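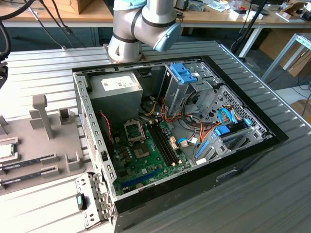

**Who pays if a tenant asks for a grab rail in the bathroom?**

The association pays for the rail and the fitting, up to the limit in the adaptations policy, and the tenant signs the short form before work is booked.

# Ilach Court Residents' Association

## Minutes of the May meeting, bathroom refurbishment

Present: Snežana Stoyanova (chair), Despina Kelmendi (minutes), Panagiotis Atanasov, Tiina Kettunen, and residents from both stairwells.

Apologies: Chiyo Shibata.

The meeting opened at 6:30 p.m. in the ground floor meeting room.

### 1. Minutes of the last meeting

Agreed with one correction. Under item 4, "replace the shower trays" should read "inspect the shower trays." Tiina pointed out that no decision to replace them had been made at that time.

### 2. Matters arising

The stopcock on the second floor landing has been freed up and labeled. The key to the riser cupboard is still missing. Panagiotis will ask the locksmith for a price on a new lock with three keys.

The leak under 14 was traced to the waste pipe behind the basin. The pipe has been repaired, but the ceiling below has not been painted. Snežana said painting should wait until the plaster has had time to dry out.

### 3. Contractor for the bathrooms

Two quotes were received for the first group of apartments, from Vostura and from Afridi. Both firms visited in person and measured the same rooms.

Tiina went through the differences. Vostura includes removal of the old tubs and tile in its price. Afridi charges for the dumpster separately and had left out the extractor fans. Afridi could start sooner. Residents asked whether either firm would work on one bathroom at a time, and Tiina said Vostura had put that in writing. Afridi had only said it over the phone.

A resident from the top floor asked how long each apartment would be without a toilet. Vostura's letter says overnight at most, with the toilet reconnected at the end of each working day where the layout allows. There was some discussion of what "where the layout allows" means. Tiina will get a list of the apartments where it does not.

**Decision:** Vostura to be offered the work, provided the list is received first. Carried, one against.
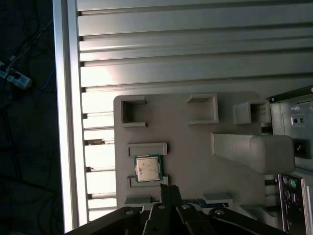
The resident who voted against asked for the reason to be recorded: Afridi's earlier start date would have put the work ahead of the summer, when several households have family staying.

### 4. Walk-in showers and floor levels

Panagiotis reported on the floors. In the older stairwell the joists run the wrong way for a fully level shower floor, and the drain would need to go through the bathroom wall. A low tray with a short ramp is the cheaper choice there. In the newer stairwell a level floor can be done without moving the drain.

Residents who want to keep a tub may do so. They need to tell Despina before the end of the month. A change of mind after the order goes in will be charged at cost.

The tray sample from Zuloda was passed around. Most people thought the surface was fine underfoot but wanted to know how it cleans. Panagiotis will take it home and try it with ordinary bathroom cleaner.

**Decision:** low trays in the older stairwell, level floors in the newer one. Carried.

### 5. Grab rails and other adaptations

Chiyo had sent a note, read out by the chair. She asks that the walls be reinforced behind the tile in every bathroom, whether or not a rail is wanted now, so that one can be fitted later without breaking tile. Vostura has priced this at $578 for the first group. There was general support.

A resident asked about fold-down seats. These are not covered by the current policy. Snežana will bring wording to the next meeting.

**Decision:** reinforcement to go ahead in all bathrooms. Carried, none against.

### 6. Money

The balance of the repairs account is $914 after the pipe repair. The refurbishment is paid from the separate reserve and does not touch this account. Despina proposed moving $2,000 from the reserve to the repairs account to cover small jobs over the summer - the riser lock, the ceiling and the gutter on the north side.

**Decision:** transfer agreed.
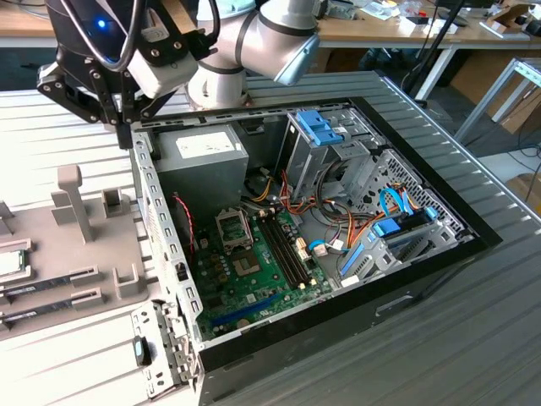 *Page last changed: May, 9:14 p.m.*

### 7. Any other business

- Water will be off in the older stairwell for one morning while the new isolating valves go in. Notices will be posted by the mailboxes.
- The bathroom window in the shared washroom does not close fully. Panagiotis to look at the hinge.
- Old vanity units are not to be left in the bike store. Anyone with one there now should move it before the work starts.
- A resident asked if tile color could be chosen for each apartment. There are two colors in Vostura's price, white and light gray. Anything else is extra and paid by the resident.

### Actions

| Who | What |
|---|---|
| Tiina | List of apartments affected overnight, from Vostura |
| Panagiotis | Price for riser lock; tray cleaning test; washroom window |
| Snežana | Policy wording on fold-down seats |
| Despina | Collect names of residents keeping a tub; arrange transfer |

The meeting closed at 8:10 p.m. The next meeting will be in the same room, at the same time.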